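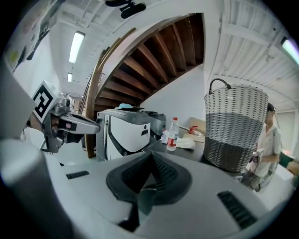 Work table under the spiral staircase, with laundry basket, water bottle and spray bottle.

To: Household Tasks mailing list
From: Paweena Sukprasert
Date: November 12, 2025
Subject: Re: Are machines ready for household chores?

Dear members,

Thank you to Mr. Ferraro for his question, which is quoted at the end of this message. The Etiline working group discussed it at its last meeting, and I have been asked to reply on the group's behalf.

Our position is that machines can now do parts of many household chores, but we would not yet describe any of them as able to do a chore from start to finish in an ordinary home. Laundry remains the clearest case. In the August trial, the arm was asked to pick one cloth from a tabletop and place it in a basket. It completed 168 attempts without help when the cloth lay flat. When the cloth was crumpled, the results were much weaker, and the group does not consider them good enough to report as a success rate.

Clear plastic bottles also continue to cause difficulty. The arm may grip a bottle firmly once it has found it, but finding it is the harder step. Labels and colored caps help. Members who have only tested with opaque containers should be careful about what they claim for kitchen work.

A tall basket with a looped handle raises a separate question. Dropping an item into it calls for a high approach, and carrying it calls for a grip on the handle while the load shifts. Dr. Inthanon has asked that these be scored as two tasks in the next round. The group has agreed, and the Pellance score sheet will be changed to match.

On shop-floor work, Nattawut Saithong reports that the Terketard packing line has kept its arms on a single box size. A change of box still requires 40 minutes of setup by a trained operator. He sees no reason to expect that figure to fall this year. The group recommends that members planning a purchase ask suppliers for setup time as well as cycle time.

The present collection holds 2153 demonstrations made with hand-held grippers. Kulap Rattanakul is checking the labels and would welcome help from anyone with experience in cloth handling. Please write to her directly and leave the list out of the copy line.

Sincerely,
Paweena Sukprasert
For the Etiline working group

Settimio Ferraro wrote:
> Dear colleagues,
> Our office at Gosling has been asked by a housing client
> whether it should plan space for chore robots in 10 new
> apartments. The client has seen videos of laundry being
> folded and tables being cleared. Could the working group
> state what can be relied on today, and whether the same
> answer applies to packing and sorting work?
> With thanks,
> S. Ferraro

This site uses cookies to remember your archive settings. Accept | Decline
Contact the list owner | Copyright 2025 Etiline | Back to top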